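Tanport Bench and Counter
Stands and holders > Acrylic > Modise slotted stand

Modise Slotted Stand, Amber-Brown

Freestanding acrylic stand with angled slotted panels. Translucent amber-brown. For flat and narrow items that need to be kept upright, separated and within reach on a bench, counter or desk.

Availability: in stock at Wustonmont
Sold: singly, or in cartons of 6
Page last revised: 3 March 2024

Overview

The Modise stand holds items on edge in slots cut into angled panels. The angle lets each item lean under its own weight against the side of its slot, so no clip, spring or strap is needed. Items are inserted and removed from above by hand. The panels are translucent, and labels on stored items can usually be read through the material under normal room lighting, though small print in pale ink is easier to read with the item lifted out.

The stand has no fixed front. It can be turned to suit the side from which it is loaded, and it can be moved by one person without tools. Empty it before moving it.

Typical contents are small cases, sample cards, slim boxes, cassettes, swatches, flat tools and similar pieces. The stand isn't intended for round items, open liquid containers, or anything with an exposed blade. Glass sheets should be stored in a lined rack; see the Jisititz felted series.

Material

The panels are cut from cast acrylic sheet colored through the full thickness. The color is not a film or a coating and does not wear off at the slots, where most of the rubbing occurs. Scratches show as a lighter line on the surface but do not expose a different color underneath.

Cast sheet is used in place of extruded sheet for all Modise parts. It machines with a cleaner edge and is less inclined to craze near cut openings. Slot edges are deburred after cutting and left with a satin finish. They are not flame polished. Flame polishing leaves stress in the edge, and a stressed edge may crack when it is later wiped with alcohol.

Some variation in depth of color between production lots is normal. Where a row of stands will be seen together, order them at the same time and ask for a single lot in the order notes. We can't match a lot that has sold out.

The tint will look darker on a dark counter and lighter on a pale one. Overlapping panels also look darker than a single panel, so the stand appears to have more than one shade when viewed at a low angle.

Load and fit

Maximum load per slot: 250 g
Maximum total load: 2 kg
Mounting: freestanding
Assembly: supplied assembled
Service: indoor, dry

The per-slot limit applies to an item standing fully seated at the bottom of the slot. A tall item exerts more leverage on the panel than a short one of the same weight. Where an item is much taller than the stand, treat half the listed limit as the working limit and check the item for sway before leaving it.

Items should drop into a slot without being pushed. An item that has to be forced will spread the slot and, over time, start a crack at the closed end. If an item is a close fit in cold conditions, allow more clearance. Acrylic moves with temperature to a greater degree than metal or wood.

Load from the center outward. Unload in the opposite order. A stand loaded on one side only will remain upright within the limits given above but may shift if knocked.

Placement

Use the stand on a flat, level, clean surface. Laminate, sealed stone, stone-patterned board, glass and painted steel are all suitable. On very smooth surfaces the stand can slide when an item is withdrawn at a steep angle. Clear adhesive bumpers are available separately and are recommended for polished glass.

Grit trapped under the base will mark both the stand and the counter. Lift the stand to reposition it and wipe beneath it as part of regular cleaning.
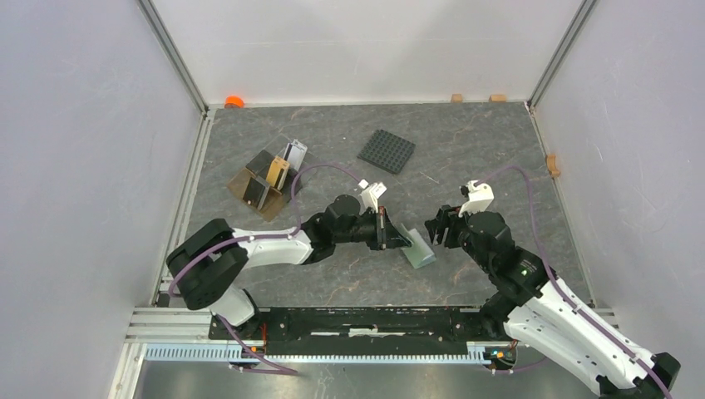
Leave working clearance above the stand equal to the height of the tallest stored item, plus enough for the hand. Where the stand is placed inside an enclosure or alcove, set it far enough from the back wall that items leaning toward the wall can be tilted free. Side clearance is less critical, but a stand pushed tight into a corner is awkward to unload.

Pale matte walls behind the stand improve visibility of the contents. Strong light from one side produces colored shadows on the counter, which may be a nuisance where color comparison is being done. For that kind of work choose the clear version.

Keep the stand out of continuous direct sun. The material itself tolerates daylight well, but a dark translucent panel gathers heat, and stored items may be affected before the stand is. Do not place the stand on or next to a hot plate, radiator, kettle or lamp housing.

Arranging items on the counter

The stand works best with open space in front of it. Items waiting to be filed can be laid flat in this space, then picked up at the near end and lowered into the slot at the panel's own angle. Inserting at the panel angle avoids scraping the corners of the item on the slot edge, and it is the usual remedy when users report chipped box corners.

Where two people share one stand, assign it a loading side and an unloading side. Contents can then be read in order without any labeling. If labels are used, apply them to the items and keep the stand bare. Label adhesive can be difficult to remove from satin edges.

Translucent items of a different color, such as green or blue boxes, will appear shifted in color when seen through the amber-brown panels. This has no effect on function. It can cause misreading where stock is sorted by color code, and in that case the items should be arranged so that a colored tab or edge projects above the panel.

Cleaning

Remove dust first with compressed air or a soft brush. Wiping a dusty panel dry is the most common cause of haze.

Wash with lukewarm water and a few drops of mild dish soap on a soft cotton or microfiber cloth. Rinse, and blot dry. Slots can be cleaned with a folded strip of the same cloth drawn through from the open end. Do not use a bottle brush with a wire core.

Do not use: acetone, ammonia-based glass cleaner, undiluted alcohol, paint thinner, scouring powder, melamine sponge, or kitchen roll with a coarse emboss. Do not place in a dishwasher. Do not autoclave.

Light scratches on flat faces can be reduced with a plastic polish made for acrylic. Polish in straight lines along the panel and keep it out of the slots, as residue left there will transfer to stored items. Deep scratches are best left alone.

Inspection

Check the stand every few months in regular use. Look for fine silvery lines at the closed ends of the slots and around the joints. Lines of this kind indicate crazing. A stand with crazing in one slot may be kept in use with that slot left empty. A stand with crazing at a joint should be withdrawn.

Chips along an upper edge are cosmetic unless they reach a slot. Sharp chips can be eased with 300 grit wet paper, used wet and with light pressure.

Versions

Modise slotted stand, amber-brown. The version described on this page.
Modise slotted stand, clear. Same pattern, untinted. Shows fingerprints more readily.
Modise slotted stand, smoke. Made to order from November; not held in stock.

The clear and amber-brown versions share a cutting file and can be used side by side with their slots in line. The smoke version is cut from a different sheet and may differ slightly in slot fit.

Related items

Jisititz felted rack. For glass, mirror and polished metal sheets.
Jisititz counter mat. Gray, non-slip, can be trimmed with a utility knife.
Clear adhesive bumpers. Sold by the sheet.
Acrylic care kit. Cloths, brush and polish.

Packing and delivery

Each stand is wrapped in tissue and foam and shipped in a double-wall box. Protective film is removed before assembly at the factory, so there is nothing to peel. A faint smell of solvent cement on opening is normal and clears with airing.

Cartons of 6 are packed with card dividers. Open them from the marked end and lift each stand by its base. Lifting by a slotted panel puts the load on the thinnest part of the sheet.

Orders for stock items leave Wustonmont within 2 working days. Transit damage must be reported with the packaging retained. Breakage from overloading, heat or unsuitable cleaners is not covered.

Returns

Unused stands are accepted back in the original box. Stands with adhesive residue, labels or drilled holes are not accepted. Made-to-order versions are non-returnable unless faulty.

Notes on modification

The stand can be drilled for fixing to a counter, but this is at the user's risk and ends the warranty. Use a bit ground for plastics, support the sheet from behind, keep well clear of slots and joints, and drill oversize so that the panel can move around the screw. Use a soft washer under the head and tighten by hand only.

Additional slots should not be cut. The material left between slots carries the load, and the existing spacing allows no margin for more.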